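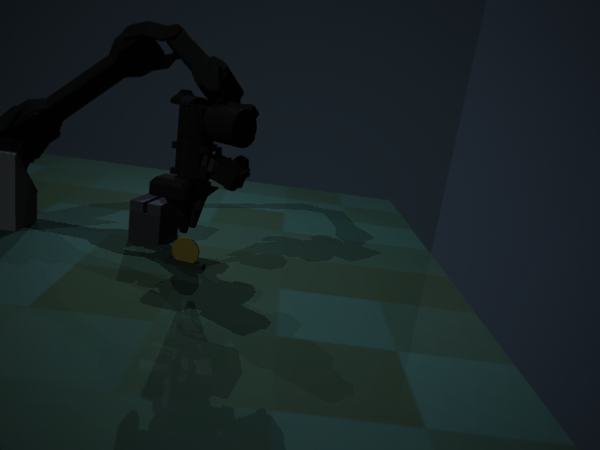

Can a Robot Put the Groceries Away Yet?
Final report, Applied Automation project course
Group 6

1. Why we picked this

Every member of this group has at some point lived in a kitchen where nothing was ever put back where it came from. When the course asked for a topic under the heading "useful work," we wrote "tidying" on the form before anyone had read the second page. The second page said the task should be narrow enough to finish in one term. We were asked to revise.

The revised question was whether a robot arm could pick up a small item from a table and set it down somewhere else on purpose. That is the smallest piece of putting groceries away that we could think of which still deserves the name. It is also most of what a shelf stocker does all day, and most of what a parent does all evening.

All of our own work was done in simulation, with a single arm, a checkered table and a handful of very simple objects. We had wanted to use real cans. The lab's rules on first-term groups and real cans are clear.

2. What is already being sold

We read the sales material of two companies. Vendura sells a stocking arm for small stores. Its brochure shows a spotless aisle with identical boxes, all facing front, and a customer smiling at them. The small print says items must be rigid, dry, unopened and presented "in a known orientation." Anybody who has unpacked a delivery knows that if the items are in a known orientation, a person has already done the annoying half.

Masteo makes a home unit for clearing tables. It handles its own brand of cup very well. For other cups the manual suggests buying its own brand of cup.

We also visited Clivham, a discount store two bus stops from campus, and spent a morning watching the early shift fill shelves. The staff were patient with us. They moved fast, often with an item in each hand, while talking over their shoulders and fixing crooked price tags with an elbow. We had planned to time individual picks with a stopwatch and gave up, because it was never clear where one pick ended and the next began. This was the most useful thing we learned all term and it took until 7 a.m.

3. Setup

The simulator was Campos, the package the department already had on its machines. The arm stands on the table and works over the checkered area. Objects start at positions drawn at random inside its reach. A trial counted as a success if the arm gripped the target, lifted it clear and released it inside the goal square without knocking anything else out of place. We argued about that last condition for two meetings. Two of us thought bumping a neighbor should be forgiven. The others asked whether we would forgive it with a jar of pickles.

The motion itself is dull to describe: move above the object, come down, close, go up, travel, come down, open. Coming down turned out to be where our time went. If the fingers are a little off to one side, the object gets shoved instead of gripped, and a shoved object is then in a place the program doesn't believe in. The arm will carry on with great confidence and deliver a handful of air to the goal square. It does this smoothly.
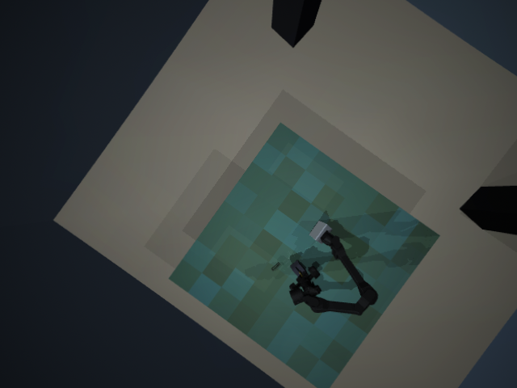 Cubes are kind to a program. They have flat sides, they stay where they are put, and any two opposite faces will do for a grip. Once the angle of the gripper matched the angle of the cube, most of our remaining trouble was with the release, where one finger would sometimes let go slightly before the other and leave the cube turned. Thin and round shapes were another matter. A flat piece gives the fingers very little to close on, and a round one standing on its edge has opinions.

4. Results

We ran 108 scored trials after the code was frozen. Of these, 22 failed. Nearly all the failures involved something other than a cube. We looked at each failed run again and sorted them by hand:

Missed or pushed the object on the way down: 13
Gripped but dropped during travel: 3
Released outside the goal square: 4
Disturbed a neighboring object: 2

A failure rate of almost 20 percent sounds respectable in a term report. In a kitchen it means that one item in five ends up wrong, and you would still have to go and look for it.

We didn't score speed. The arm was set to move slowly so we could watch what it did, and any comparison with the people at Clivham would have been embarrassing for one side only.

5. What we think

For a narrow job with regular boxes in regular places, we believe the machines are close, and in some warehouses probably there. For a bag of mixed groceries on a counter at the end of the day, we don't think so. Our arm knew the exact position of every object at the start of each trial, because the simulator told it. No bag of groceries has ever offered this service.

There are also parts of the chore we left out completely: opening the cupboard, making room in it, deciding whether the old milk goes in front of the new milk. We had a section on this in the first draft – it got long and a bit personal about roommates, so we cut it.

6. If we did it again

We would start with the round objects. We saved them for last on the grounds that they looked easy, and then had nine days to discover otherwise. We would also add some error to the starting positions, so the arm has to check its grip before moving off. One member has a partly working version of that check. It correctly notices when the gripper is empty and then stops forever, and the next step is to have it try again.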